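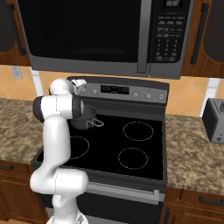
Vernon Bélanger would rather people stopped calling it a cookery school. It is a kitchen with a timetable, he told me, and the people who come to it can mostly cook already. What they can't do is cook for one.

Home | Features | Food | Interviews | Letters | Subscribe

He started the evening sessions at Mussa in January, in two rooms above a shop that used to sell curtains. Most of those who came in the first month had lost a partner or seen the last child leave. A few had just moved out on their own. "They all had the same trouble," he says. "They made a stew for four and ate it until they hated it."

Bélanger cooked in canteens for most of his working life. The largest, at a parts firm called Gesteo, served 800 dinners on a normal day. He says it taught him a lot about potatoes and very little about supper at home.

"You can't divide a canteen recipe down to one. I tried. The seasoning goes wrong, the liquid goes wrong, and you're left holding a third of an egg."

So he began again with small pans. A small amount of rice in a wide pan catches before it softens, he says, and a sauce for one can dry up while you look for the salt. He tells people to buy one good small saucepan with a lid and leave the big ones in the cupboard until someone visits. 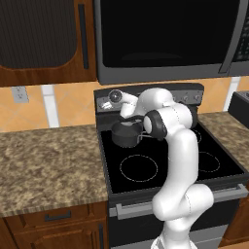
The first dish he teaches is lentils with an onion and a spoonful of vinegar. It takes about 4 ounces of lentils, which gives you supper and something cold for the next day. He doesn't mind leftovers as long as there is only one lot of them. After that come a small fish pie, two ways with a single chop, and a soup made from whatever is left at the bottom of the vegetable drawer.

"People want me to say batch cook and freeze," he says. "Fine, if you like it. But then you've had your cooking for the month in one afternoon, and the other evenings you're just warming things up. For some of them the cooking is the best part of the day."

Shopping is harder. Mince comes in packs for a family and celery comes by the head. He sends people to the counter at Losska, where they will cut you one slice of ham without making a face, and to the covered market in Lollivska in the last hour before it closes. He also gets them to share - two of the regulars have split a cabbage every week since spring.

I asked whether he eats this way himself. He does, at a table, at seven, with the radio off. He used to eat standing at the sink and says he was worse company for it, even to himself.

There are no plans to make the sessions bigger. He has been asked for a book and has written some of it, in pencil, on the backs of old canteen order sheets. The chapter on eggs is finished. The one on puddings is giving him trouble, as he has yet to find a sponge for one that he thinks is worth lighting the oven for.

1,226 shares | 2 comments

We use cookies to improve your visit. Accept | Manage settings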